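10/25/26

Notebook, back kitchen, squash puree batch

OK so the squash and pear is finally behaving, mostly! I went back to the slower heat we used in September and left the lid off for the last bit, and the jars from that batch have none of the grainy stuff at the bottom that was driving me up the wall. Color is nicer too, more orange, less brown. I did taste it plain and then with the pinch of cinnamon, and I still like plain better (I know, I know, I'm outvoted).

Pears were from Londum again. The last crate was pretty green, so I let them sit 2 days on the rack by the window before touching them. Anything still hard after that went to the sauce bin. If you're ordering while I'm out, please ask for the riper ones, they'll do it if you ask, they just don't offer.

Yield was 312 jars, with 17 set aside for dents in the lids. The dented ones are on the bottom shelf with blue tape. Don't sell them, don't sample them out, I want to send them back to Clodier with a grumpy note. Same supplier box as last time, so I'm starting to think the boxes get stacked too high on their end.

pH strips are low. I wrote it on the board but the board got wiped, so I'm writing it again. The meter reads fine after calibrating but drifts if you leave it sitting by the stove, so keep it on the sink side. 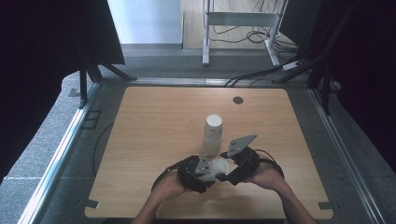
Posted by the Itevine kitchen bench | Filed under: Notebook, Purees

Label stuff: Rezaei sent the new proof and the ingredient line is in the right order now, squash first, then pear, then lemon juice. The type is tiny though. I held it at arm's length and could not read a word of it, and the folks buying this are feeding a squirmy baby with the other hand. I've asked them to bump it up two sizes and lose the leaf border if they need the room.

Next up is the beet one. I want to try roasting half the beets and steaming the rest, same day, same crate, and put the jars side by side in the fridge overnight. Need: beets, more lemons, strips (!!), and a new rubber scraper, the green one has a split in it and I've thrown it out.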